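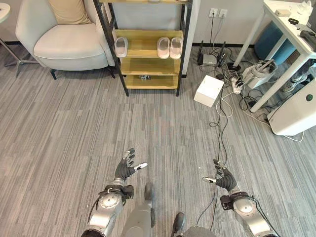
オフィスの休憩コーナーの配線と靴置きの整理について質問します。床は繊維床(グレーの縞柄カーペット)、壁際に黒い金属フレームと木の棚板のシューズラックを置き、来客用スリッパの置き場にしています。問題はラックの右側です。壁のコンセントから垂れたケーブル、床に直置きの黒いルーター、電源タップ、白黒の配線が同じ場所に集まっており、掃除機のヘッドが入りません。タップからは長い黒いケーブルがカーペットの上を部屋の内側へ伸びていて、通行時に足を引っかけるおそれがあります。ラックは最上段に白いスリッパを載せているだけで、下の段はほぼ空いています。

検討中の案は次の2つです。
案1 ルーターをラックの下の段に載せ、タップも同じ段にまとめる。
案2 ラックは動かさず、壁にケーブルボックスを固定する。
賃貸のため壁への穴あけは原則不可です。ラックはBrorumの製品で、棚板の奥行は26cm、棚の間隔は15cmあります。金属フレームが無線に影響するかどうかも知りたいです。

投稿日:2019-11-13
カテゴリ:収納・配線

回答1(ベストアンサー)

案1を基本にして、ルーターとタップの段を分けることを勧めます。

ルーターのアンテナは立てて使うのが前提なので、棚の間隔15cmでは上の棚板に当たる機種があります。先にアンテナを立てた状態の全高を測ってください。入らない場合は最上段をルーター用にし、スリッパを下の段へ移します。来客用であれば、低い位置にあっても取り出しに支障は出ません。

金属フレームの影響は、棚板が木であれば多くの場合わずかです。ただし支柱にアンテナを密着させると特定の方向で受信が落ちることがあります。支柱から数cm離し、設置の前後で同じ席から速度を測って比較してください。

タップは床から上げて、棚の脚か背面側に面ファスナーで留めます。粘着式のフックを賃貸の壁紙に貼ると、はがすときに表面が破れることがあるため、固定先は家具側にします。余ったケーブルは直径15cm程度の輪にして緩く束ねます。電源コードをきつく巻いたまま使うのは発熱の原因になるので避けてください。

カーペット上のケーブルは、通路を横切らないよう幅木に沿わせるのが先です。どうしても横切る区間だけ、床用の配線カバーをかぶせます。繊維床では両面テープの保持力が弱いので、裏面が面ファスナーになっているカーペット用の品を選んでください。カーペットの下に電源コードを通す方法は、踏まれて被覆が傷むので不可です。

作業順
1. 各プラグに行き先を書いたラベルを付ける
2. ルーターを正しい手順で停止し、機器の電源を切ってからプラグを抜く
3. ほこりを除去し、プラグの変色と被覆の傷を確認する
4. 機器を載せ、短い線から順に差し直す
5. タップの合計消費電力が定格内であることを確認する

回答2

Plolleyのケーブルボックスの小さいほうを使っています。床置きできるので穴あけ不要です。ACアダプターが大きいと蓋が閉まりません。ルーター本体は熱がこもるのでボックスには入れないこと。

回答3

ラックを右にずらして配線の前に置けば隠れます。うちはそれで済ませました。

回答3への補足(回答1の投稿者)

隠すだけなら有効ですが、タップが奥に入るとほこりの点検ができなくなります。ずらす場合も、ラックの背面と壁の間に手が入る隙間を残し、プラグがフレームで押されないようにしてください。

質問者からのお礼

全高を測ったところ、アンテナを立てた状態では15cmの段に入りませんでした。ルーターは最上段、スリッパは下の段に変更します。配線カバーはカーペット用のものを手配します。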